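Teaching Secondary Mathematics: Methods and Practice
Handout for Week 6: Word problems, and why students skip the words

Instructor: Mei-kuen Peng
Class meets Wednesday at 4:15. Bring your own copy of this, please, with scribbles on it.

Before we start

Thank you all for the reading responses from last week. I read every one, some of them twice, and I was glad to see so many of you disagreeing with me about homework grading (we will come back to that in April, I promise, when you have had some time in your placements and may have changed your minds in either direction).

This week we turn to word problems. Most of us who ended up teaching math were the sort of kids who liked them, or at least put up with them, and that makes it hard to remember what they look like to a fourteen-year-old who doesn't. Many students read a word problem the way I read the terms and conditions on my phone. They hunt for the numbers, pick an operation that feels right, and go.

1. Number grabbing

Try this one on a class you don't know well yet:

A printer in the town of Zultow has an order for 864 booklets. The booklets are packed in boxes of 40. How many boxes does the printer need?

You will get 21.6. You will get it from strong students, with the decimal point sitting there as happy as can be! A few will round down to 21 and leave the last 24 booklets on the floor of the shop. The division is fine in both cases, and I would say so out loud when you go over it, but the question was about boxes, and the printer needs 22 of them.

Tadeo Carrasco, who taught the section across the hall from mine for years, used to have his students write the answer as a full sentence with the blank left in it before they touched a pencil to the arithmetic. "The printer needs ____ boxes." Try putting 21.6 in that blank and reading it aloud. I borrowed this from him shamelessly and I still use it.

2. Reading three times

The routine I would like you to practice goes as follows. On the first reading, the numbers are covered up, and students only tell you the story. On the second, the numbers are still covered, and they tell you what is being asked. On the third the numbers come back and they say what each one measures, with its unit.

Give it two weeks before you decide how you feel about it. The first few times are slow, and somebody will tell you it is babyish. Pei-shan Chow's write-up from her student teaching (in your packet, pages 3 to 5) is very good on this, especially the part where her third-period class began covering the numbers without being told.

3. Changing the question and keeping the story

You don't need a new story every day. Take one and wring it out. Suppose a summer program called Mutent has $300 for snacks and spends $40 a week.

How much is left after 6 weeks? (300 minus 240, so $60.)
Write an expression for what is left after w weeks. (300 − 40w)
When does the money run out, and what happens in that last week?
Could the graph of this ever go below the axis? What would that mean?

The third question is my favorite, as the money lasts seven full weeks and then there is $20 left over, and students will argue quite seriously about whether a half-portion of snacks counts as a week. 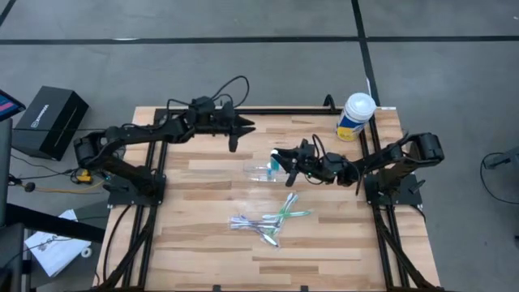

The fourth is harder than it looks, and I would leave it open overnight. Some students will say a negative amount is impossible, others will say it is a debt, and both answers are worth hearing in full before you say anything about domain.

4. Grading what they wrote

Sze-wing Ng and I put together the scoring guide we will use on Wednesday. It gives 6 points to a problem: two for the setup, two for the computation, one for units, and one for an answer that fits the question. A student who writes 21.6 boxes gets 5 of the 6, and I know that some of you will find this too generous. Come ready to say so. Gyula Dudás has already written me a page on it.

For next time

Read the Elta chapter on ratio tables, skipping the appendix unless you enjoy that kind of thing.
Write one story with four questions, in the style of section 3, for a grade you are likely to teach.
Try it on one living person and write down exactly what they said, including the wrong turns.
Yu packet: problems 2, 5 and 9. Do them yourself first, without the key.

Office hours are right after class, same room, and I am usually there until 6.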